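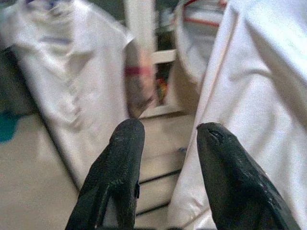 4. Running the cloth demo for visitors

Our favorite part of the Skernum open day, and the one people come back to see twice!

1. Lay 2 white cloths on the floor, one on each side of the gripper. Let them fall in soft folds (flat cloth is much harder to pinch).
2. Open both fingers fully before you start the Dulus program.
3. Set speed to 100 for the first run. You can go up to 200 once everyone has watched a slow one.
4. Invite a visitor to drop the next cloth any way they like.

Note: Scuffs on the fingers are normal wear. Replace a finger only if the tip is chipped.

CAUTION: Keep hands clear while the arm is moving. Press Stop before you reach for a cloth.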